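Accueil | Archives | Fils | S'abonner | Recherche

Objet : Re: Budget préhenseurs, exercice prochain
De : Dehua Wan
Date : jeudi 24 août

Yaqin Hao a écrit :
> Trarstead propose 20 paires de patins de rechange à 333 € HT le lot.
> Faut-il les imputer au lot préhenseurs ou aux consommables ?

Consommables. Le devis Jutureo s'élève à 2487 € HT par préhenseur à main, patins montés, support compris. Nous en demandons deux. Vunorside n'a pas répondu sur le délai ; sans réponse écrite, je reporte la ligne à décembre.
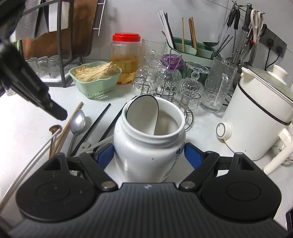 Le poste à arbitrer est celui des patins. Le tarif de base couvre un seul modèle, et c'est la prise sur surface lisse qui doit guider le choix. Un pot en céramique blanche brillante, à corps renflé, placé entre les deux patins bleus, n'offre pas le même contact que les baguettes ou la cuillère en inox posées à côté. Je propose donc deux duretés, à essayer sur les mêmes objets avant la commande groupée.

Reste la maintenance : rien au contrat sur les axes de pivot. Mingxuan, peux-tu demander le prix à l'unité ?

D. Wan

3 commentaires | 2 partages

Mingxuan Fu : Demande envoyée à Jutureo.

Kazimiera Czerwiński : Prévoir aussi le port, absent du devis.

Yaqin Hao : Imputation corrigée.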